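Home | Guides | Data Notes | Contact

Splitting a microwave task into phases before you train

I've been labeling microwave episodes for the Grornar policy for weeks now, and the thing that helped most was cutting each one into short phases (door, plate, dial) and training on those instead of the whole run. Our set has 175 episodes, and you can copy the recipe with far fewer!

Step 1. Pick your start points. Scrub through and mark the first moment the fingers get near the door. I go by the side view, since the wrist view is useless that close up.
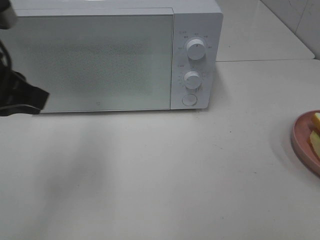 Gripper near the lower left of the door, plate of fruit waiting at right.

Step 2. Mark the end of each phase by the state of the world, never by the arm. "Door fully open" is a good end label. "Arm stopped moving" is a terrible one, trust me, the arm pauses all the time.
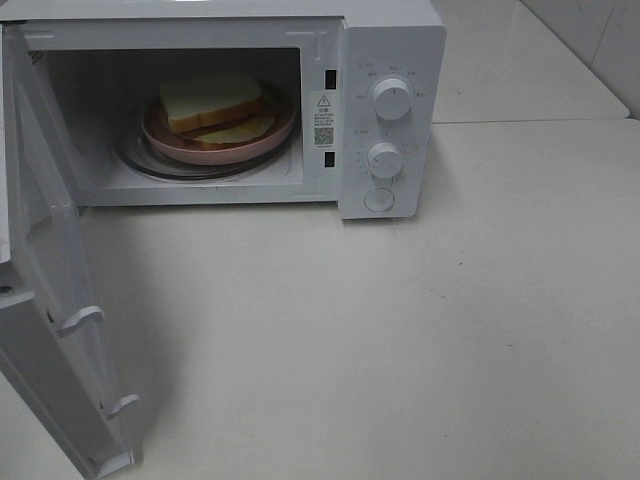

Step 3. Trim the idle bits. I keep 14 extra time steps on each side of a cut so the phases overlap a little (the handoffs get jerky without them).

Step 4. Hold out 80 phases for testing, and split by episode first or you'll leak. Then swap the food. If bread and fruit only ever show up in one phase, the model will happily use them as a shortcut.

Comments

orkalano_fan: Does the overlap matter with longer action chunks?

Author: A bit less, but I'd keep it.

tiledesk: Tried this on our dial turns, the end labels were the fix. Thanks!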